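Eichhorn Roller Set Review - Eight Months of Painting Walls

Posted 2025-08-15

I've now put the Eichhorn roller set through a hallway, two bedrooms and most of a stairwell, and I like it enough that I wanted to get some notes down before I forget which room was which.

First, what you get: a nine inch frame, a small four inch frame, a tray with a lid, two sleeves for each frame and an extension pole that locks with a twist. I bought mine at the hardware store in Pletstead, where they keep the sets on the bottom shelf behind the caulk, so ask if you can't find them.

The frame is the star. It spins freely and it doesn't squeak! My old one sounded like a shopping cart and used to drop its sleeve off the end whenever I leaned into a corner. This one has a little spring cage that grips the sleeve all the way along, and in 22 hours of rolling (I keep a notebook, yes) it hasn't slid once. The handle is fat and slightly rubbery and my wrist was fine even after the stairwell, which is a miserable shape to paint.

The sleeves are good too, though you should pick the lint off them with tape before the first coat. I skipped that in the hallway and found fuzz in the paint by the light switch. With the short nap sleeve I got a smooth, even finish in flat paint, hardly any stipple, and very little spatter on my glasses. The longer nap holds a ton of paint, but I'd keep it for brick or rough plaster. They rinse out in a few minutes with warm water and a drop of dish soap.

The tray I have mixed feelings about. The lid is great for lunch breaks - I left paint under it for two hours and it was still perfectly usable - but the ramp is shallow, and if you overfill it you'll have a puddle on the drop cloth. Half full is plenty.

The pole is the one weak part. Fully extended it flexes more than I'd like, and the twist lock needs a good hard turn or it creeps shorter as you push. I borrowed a Stedus pole for the stairwell and it screwed right onto the Eichhorn frame, so at least the thread is the ordinary kind.

For color, I went with a pale gray-green in flat all the way through, and I love it. It goes a bit bluer in the evening and it's kind to white trim. Flat does mark more easily than eggshell, so think twice if you have kids or a dog, but it hides old patching so well that I'd choose it again.

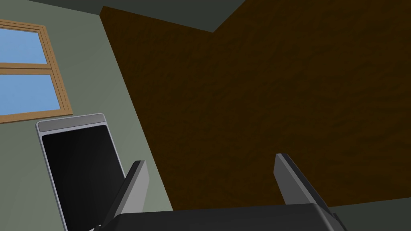 Emora: I have the same set and agree about the frame, but try wetting the sleeve and spinning it nearly dry before you load it. Mine stopped shedding completely once I started doing that, and the first stripe on the wall came out a lot less patchy. Did you need two coats with the flat?

Two coats everywhere, and a third behind the bedroom door where the old color was dark red. I'll try the damp sleeve when I finish the top of the stairs.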